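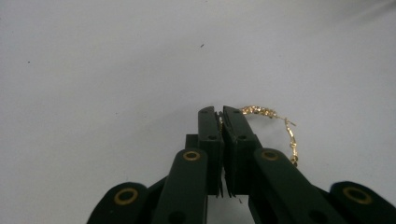 The Patience of Thin Chain

Bernadette Delorme has been sorting jewelry for most of her working life, and she will tell you that a necklace has moods. A heavy curb chain lies where you put it. A fine one slides and bunches, and it finds a way to knot itself while you're reaching for your coffee. So when the people at Folberg asked her to help teach a robot to handle the fine ones, she laughed, and then she said yes before they could change their minds.

I spent a morning with her in September at the company's workshop in Clirnside, and I haven't stopped talking about it since. The project is called Rillen. The idea is wonderfully simple to say out loud: a person does the job with a gripper held in the hand, a camera on the gripper records every move, and the robot learns from the recordings. You don't write any code. You just pick up the necklace, over and over, on a plain white tabletop, as well as you possibly can.

"As well as you can" took Delorme a while. Her fingers know things that two stiff jaws don't. With her own hands she rolls a chain a little before she lifts it, to feel which way the links want to go. The gripper gives her none of that. She has to come straight down on the chain, squeeze, and watch what happens to the part she didn't catch. A fine gold chain can bunch up over the top of one finger while the rest of it dangles off to the side, and then there's the question of whether to carry on or set it down and go again.

Hervé Marty, who runs the sessions, wants her to carry on. He got quite excited explaining this (he was drawing on the back of a parts list by then). If the robot only ever sees perfect grabs, he says, it has no idea what to do after a poor one. The clumsy moments where Delorme shifts her wrist, lets the loose end swing and eases the whole thing down again are some of his favorites. He keeps those. What he throws out are the rushed ones, usually from just before lunch.

By the time I visited they had 471 recordings of the pickup alone, from 3 people, and you could tell them apart after a few minutes at the screen. Marty comes in fast and low. Dixit, the newest of the group, hovers. Delorme pauses just above the chain, a tiny stop, and then closes the jaws so gently that I caught myself holding my breath.

They let me try, of course. The gripper is chunky and dark, with brass-colored rings at the joints, and it feels a bit like shaking hands with a nutcracker. I missed the chain completely, twice. On my 11th go I got it up off the table and shouted loud enough that somebody came in from the next room. Marty asked if he could keep the recording. Delorme asked if I would please put the necklace down.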